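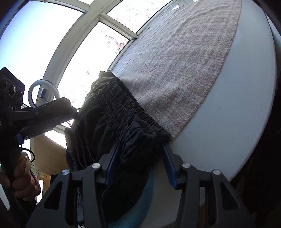 Search this site Search

Household Textiles, Unit 3: Sorting and folding elastic-waist clothing

Read these notes before the practical session in March. Bring a small pile of your own clothes and something soft to lay them on.

Elastic waistbands cause more untidy piles than any other part of a garment. The gathers pull the top in while the legs or skirt stay wide, so the piece never lies as a true rectangle. Start by working out what you have. Dark colours are hard to tell apart in a heap, and navy is often taken for black until it is moved close to a window. Sort in daylight where you can.

Steps for trousers and shorts

Find the waistband first and hold the garment up by it. Let the cloth hang until the seams drop. Lay it down, match the side seams and smooth from the waist towards the hem. Don't stretch the elastic flat -- it will spring back and drag the fold with it. Fold in half lengthwise, then fold the waist down over the legs. Shorts need 2 folds, long trousers 3.

Check the band as you go. Rows of stitching through the gathers keep the elastic from rolling. If a row has come undone, put the garment aside for mending.

Working from a mixed pile
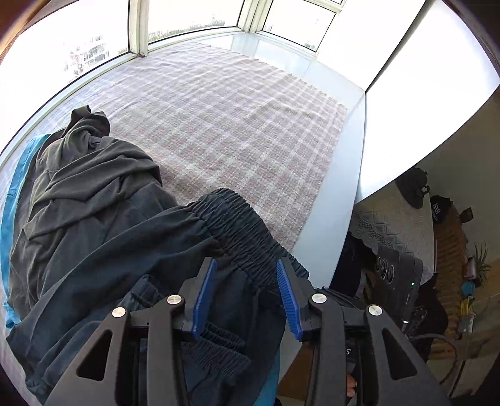 Edem Acheampong would rather pull every waistband to the same side of the pile before folding anything, and finds the rest goes faster that way. Either order is fine for this unit. The marking sheet looks at the finished stack, and at whether garments of like colour have been kept together.

Pull pieces out from the top of the heap. Tugging at a bright edge lower down brings everything else with it and puts new creases in cloth you have already smoothed.

Storage

The Plarkine drawer insert used in class is 200 mm deep. Stand folded shorts on edge with the waistband up. Heavier trousers go flat at the bottom -- the Barredo shelf will take these as well.

For next session: fold your pile at home and write down which garments would not hold their shape.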